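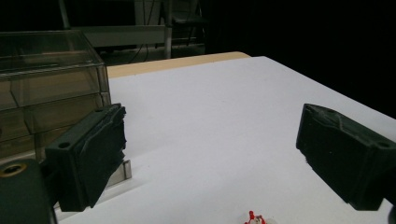
Milla Card review: transfer rates, posting times and what the annual fee buys

The Milla is a travel card from Lekar with its own points currency. Points can be moved to hotel and airline programs or redeemed as a credit against travel purchases. I have used one as a secondary card for 14 months, mostly for rail tickets, hotel deposits and the occasional car rental. I paid the fee myself.

Earning

The card earns 2 points per dollar on hotels booked direct, on rail and on airline tickets sold by the carrier. Everything else earns one. Online travel agencies are in the lower tier even when the hotel itself is the merchant of record, and Lekar's terms are vague on how this gets decided. Three of my prepaid bookings went through at the higher rate and one did not. I asked for a manual adjustment on the last one and it was refused. The reply quoted the merchant code, so at least the reason was clear.

Points are calculated per transaction and rounded down. On a statement with a lot of small transit charges this costs you something. Last July I lost 19 points that way, which is not worth a phone call.

Transferring

Transfers are made in blocks of 1000 points. There is no way to send a partial block, and the remainder stays in the Milla account. Points do not expire while the account is open, so the remainder is a nuisance only if you plan to close it.

The two partners I use are Cardoso, the hotel program, and Faklow, the airline program. Cardoso transfers run at 1:1. Faklow transfers run at 85 percent, so a block becomes 850 miles. The ratio is shown on the confirmation screen but not on the screen where you pick the partner, and the partner list is alphabetical, so it is easy to get to the final step before learning what you are giving up.

Posting times differ. Cardoso has been same day every time, usually inside an hour. Faklow is slower. My longest wait was four days, and the award space I wanted had gone by then. The terms allow up to ten. If you are transferring for a specific flight, check whether Faklow will hold the booking by phone. It will on its own flights but not on partner flights.

The name on both accounts has to match exactly. A reader, Duarte Carrilho, wrote in to say that his transfer was rejected because his hotel profile had a middle initial and his card did not. The points were returned after eight days. He changed the hotel profile and the second attempt went through.

Redeeming against purchases

The travel credit values a point at 0.7 cents. I would only use it to clear a leftover balance. Cardoso points are worth more than that at almost any property where the cash rate is over 108 dollars, and less at the cheap end, where the award chart has a floor. Compare both before moving anything, as transfers cannot be reversed.

Fee and benefits

The annual fee is 95 dollars. For that you get mid-tier status with Cardoso, no foreign transaction charge, and a rental car waiver that is secondary to your own policy inside the United States and primary elsewhere. There is no lounge access. The status gives late checkout on request and a small points bonus on stays. I was granted late checkout on five of seven requests.

The app

Adequate. Transfer history goes back twelve months only, and it cannot be exported. The website shows the full history but logs you out after a few minutes of inactivity, including while a transfer is being confirmed. Take a note of the reference number when it appears.

Verdict

Good for someone who already stays with Cardoso and wants to top up an account at short notice. Poor for collecting Faklow miles, given the 85 percent rate and the wait. I am keeping mine for another year and will look again if the Cardoso ratio changes.

Terms checked at the time of writing. Lekar changed the rail category once while I held the card, with 30 days of notice by email.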